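Home Issues Authors Search Back to contents
Filed under: Workplace studies / Storage and furniture
Reading time: 9 min

4. Open storage and the shared table

4.1 Scope of this section

The previous section dealt with closed storage, where the contents of a room are hidden by doors or drawer fronts and the survey had to rely on what occupants told us. This section takes the opposite case. It covers open shelving, the tops of shelving units, floor storage and the shared table, all of which can be recorded by looking. The 40 rooms are the same as in Section 3, and the codes are those listed in the appendix. Rooms at Kivonero and Titetti were recorded in January; those at Lawal were recorded later, after a move between floors, and are treated separately where the move affects the result.

Four terms are used throughout. A resting place is any surface on which an object was found when the room was recorded. A home is the place to which occupants said the object belonged. An object is placed when the two agree and displaced when they do not. An object for which no occupant could name a home is unassigned. We avoid the word "clutter", which occupants used freely and in conflicting senses.

4.2 Types of surface

Surfaces were sorted into 3 types. Type A surfaces are meant for storage and used as such, for example the shelves of a metal unit. Type B surfaces are meant for work, mainly desks and tables. Type C surfaces are not meant to hold anything but will do so if they are flat and within reach. The top of a shelving unit is the plainest case of Type C, with the floor beside a door a close second. Window sills were also coded as Type C, though most of the rooms in the sample had none deep enough to matter.

The division follows intended use, as given by the furniture supplier's drawing or, where there was no drawing, by the person who manages the room. It says nothing about whether the surface is well suited to its use. Several desks at Titetti had been used for paper storage for so long that their occupants no longer thought of them as desks. They remain Type B in the tables.

The top of a shelving unit caused some disagreement during coding. One coder held that it should be Type A, as it is structurally a shelf like any other. It was kept in Type C for two reasons. It is rarely included in the storage plan for a room, and it has no shelf above it, so that the height of what is put there is limited only by the ceiling. This draws in long and awkward objects that would not fit between two shelves.

4.3 A room of the mixed type

Most of the rooms were of what we call the mixed type: desk work at one side, a large shared table, and storage against a wall. Figure 3 gives a partial view of one. A metal shelving unit is stacked with light wooden crates, which are Type A storage used as intended. On top of the unit are a black case, a long black bag and a grey bundle, all coded as Type C. A desk with a monitor stands to the left, with a computer tower on the floor in the desk area. Two black mesh office chairs face the shelving. An open cardboard box with a blue label leans on the side of the room where the door is.

The shared table in the same view has a large white top. Among the items on it are a small black box with a white label and a shallow open tray with a black rim and a pale grey interior. Both are typical of what was found on shared tables across the sample, where labelled boxes and open trays made up a large part of the record. The tray was coded as a container and the label was noted as present, without its wording being entered. Labels were entered in full only where they named a home.

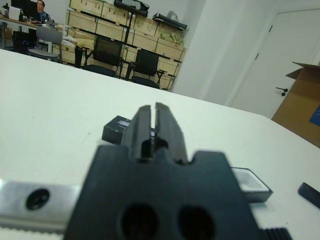

Crates of a single size bring a marked benefit to open shelving. In rooms where one pattern of crate had been bought for the whole unit, occupants could pull out and return a crate without moving its neighbours, and displaced objects were fewer. In rooms where crates, cartons and loose goods were mixed on the same shelf, access to the back depended on clearing the front. Objects taken from the back tended not to go back there. They came to rest on the nearest Type B surface, which in the mixed type is nearly always the shared table.

The effect was strongest for shelves below knee height. Occupants were willing to bend to take a thing out and much less willing to bend to put it away, a difference several of them pointed out without being asked. At Lawal, where the lowest shelf had been left clear in the new rooms for heavy items, the effect could not be tested.

4.4 The shared table

The shared table presents a problem of ownership. A desk is cleared, when it is cleared, by the person who sits at it. A shared table is cleared by whoever next needs the space, and that person often does not know where the objects belong. In practice the table is seldom cleared outright. Objects are pushed to one side, and a working area is opened in the middle or along the most convenient edge. We recorded this as a partial clearance.

Partial clearance has a predictable result. Objects gather along the edges furthest from the chairs, and the order in which they were put down is lost. Small boxes are set on larger ones. Trays fare better than boxes, as a tray can be slid with its contents and still be read at a glance from above. This may account for the number of shallow trays bought by occupants with their own money at Titetti, none of which appeared in the supplier's list.

Of the 200 objects followed on shared tables, unassigned objects stayed longest. This held at all three sites. Displaced objects with a known home were usually returned during a general tidy, even when the home was inconvenient. Unassigned objects survived such a tidy and were put back on the table once it had been wiped. Packaging was a special case. An empty box was often kept because the thing that came in it might have to be sent back, and it was seldom clear who would decide that this was no longer likely.

Table size did not have the effect we had expected. A larger top might be thought to allow more work. What we found was that occupants settled on a working area of much the same size whatever the table, and the remaining surface was taken up by storage. Occupants of rooms with large tables nevertheless rated their rooms as tidier. We think the rating reflects the visible area of clear top and pays little regard to the number of objects on it.

4.5 Chairs and access

Chairs are not storage in our scheme, but they affect how storage is used. A chair on castors left in front of a shelving unit has to be moved before the lower shelves can be reached. The effort is small. It was still enough, in the rooms where we asked, to be given as a reason for putting an object down on the table. Chairs facing the shelving were recorded in many of the mixed rooms and seemed to be spares, kept there for want of any other wall to put them against.

We asked the occupants of 8 rooms to keep a strip of floor in front of the shelving clear by moving spare chairs to the far end of the table. The strip was marked with tape. Chairs came back into it within a few days in the smaller rooms. In the larger rooms the strip held, and the lower shelves came back into use. I-hsuan Su's notes from these rooms record that occupants began to move crates downwards without being told to, beginning with the heaviest.

4.6 Floor storage near doors

Open cardboard boxes near a door fall between storage and transit. Occupants described them as "on the way out" or "just in", and the same box was sometimes described both ways by two people in the same room. Such boxes were coded as Type C storage if they had been in place on both visits and were otherwise left out. A label from a carrier or supplier was no guide to the length of stay, since boxes are reused with the old label still on them.

The position of the door handle matters to where these boxes settle. They collect on the hinge side if the door opens against a clear wall and on the handle side if it does not. Rooms with a fixed shelf or hook beside the door had fewer boxes on the floor, though the sample is too small to say whether the shelf was the cause.

4.7 Limits

The records show where objects were at the time of each visit and do not show how they came to be there. Movement between visits was taken from what occupants told us, with the usual faults of memory. Views of rooms were taken from a single point and low surfaces are under-represented in them; where a view and a written record disagreed, the written record was used. The inventory sheets were based on the Dretum form, with the column for value removed and one for height above floor added in its place. Contents of crates were not examined. The coding of unassigned objects depends on who was in the room on the day, and at Lawal this was often one person.

Section 5 takes up the question of labels and sets the wording found on crates against the names occupants used for the same contents in speech.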